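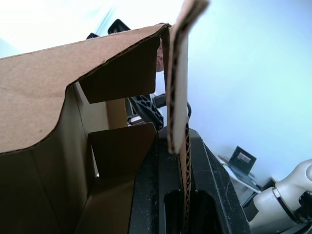 Cajas y solapas – mesa grande, agosto

Sigo con lo del embalaje. Hoy solo cartón, nada de relleno ni etiquetas, que si no me lío y no acabo nunca.

Lo de siempre: cerrar la caja marrón sin que las solapas peleen entre ellas. Las interiores van por libre. Una cuelga, otra se queda medio levantada y al bajar la grande se monta encima y ya no asienta. Hay que meter primero las cortas, apretar en el pliegue (en el pliegue, no en la punta) y luego las largas.

Apunte para el que venga detrás: no fiarse del marcado de fábrica. En las Odgate la línea de hendido viene floja y la solapa dobla por donde quiere, a veces dos dedos más arriba. Repasar con el canto de la regla antes de montar. Dos pasadas bastan, con tres se empieza a abrir el papel de fuera.

Ref. 711 de Odgate – la normal
Ref. Slaoui – misma medida, cartón más tieso, rebota
Las de Hirham siguen sin llegar. Volver a escribir.

Mañana. Monté primero las 711 tal cual, sin repasar. Cierran mal. La solapa larga se queda a 45 grados si la sueltas y de ahí no baja sola. Con el pliegue repasado se queda casi plana. Diferencia grande para un minuto de trabajo. No entiendo por qué no lo hacíamos antes, creo que lo teniamos apuntado en el cuaderno viejo y se perdió al cambiar de estantería.

Las Slaoui peor de lo que pensaba. Mucha fuerza en la vuelta. Doblas, sueltas, y otra vez arriba. Dejarlas con peso encima (usé el taco de hierro y un catálogo gordo) 5 minutos y mejoran, pero eso para una caja suelta, para una tanda no es vida. Probar doblar hacia fuera del todo primero, hasta tocar la pared, y luego hacia dentro.

Probado después de comer: sí, mejor. Hacia fuera entera, aplastar, y de vuelta. La fibra cede y la solapa ya no hace tanto muelle. Ojo con el canto, que la onda se aplasta si agarras fuerte siempre en el mismo sitio. Me cargué una esquina así. Coger por el medio del borde y cambiar un poco el punto de agarre cada vez.

Orden que me ha funcionado:
Abrir la caja y escuadrar las paredes a mano.
Las cuatro solapas fuera, hasta abajo.
Cortas adentro, apretando en el pliegue.
Larga de atrás.
Larga de delante, bajando desde el centro y no desde la esquina.
Cinta. Una tira al medio y ya, las de los lados solo si va cargada.

Lo de bajar desde el centro parece una tontería pero si tiras de la esquina la solapa se tuerce y la ranura queda en cuña. Luego la cinta hace bolsa y se despega.

Humedad: las del fondo del almacén están blandas. Se nota al tacto, doblan demasiado bien y no aguantan apiladas. Las he puesto aparte, contra la pared de la ventana. NO usar para los envíos de Vornimov, que van en pila. Para guardar retales sirven.

Polvo: suelta muchísimo el corte. Borde recién cortado = pelusa por toda la mesa y en la cinta, que luego no pega. Pasar el trapo por el canto antes de encintar. Y cambiar la cuchilla, que la que hay muerde más que corta y deja la onda hecha un desastre. Quedan 2 hojas en el cajón, pedir más.

Pendiente:
– escribir a Hirham por las muestras
– probar el hendido con rodillo en vez de regla (el rodillo no aparece, mirar en el armario de pinturas)
– ver si las Slaoui se pueden pedir con el pliegue más marcado, aunque cuesten algo más
– tirar la caja de la esquina rota, o cortarla para separadores, mejor esto

Otra cosa, los separadores. Si se dejan altos empujan la solapa corta desde dentro y no hay manera. Cortarlos un poco por debajo del pliegue. Estaba cortandolos justo a ras y claro, chocaban. He recortado los de la tanda de hoy, los que ya estaban metidos en cajas cerradas se quedan como están.

18:30, recojo. La mesa queda con las 711 repasadas a la izquierda y las que faltan a la derecha, no mezclar porfa. La regla buena está colgada.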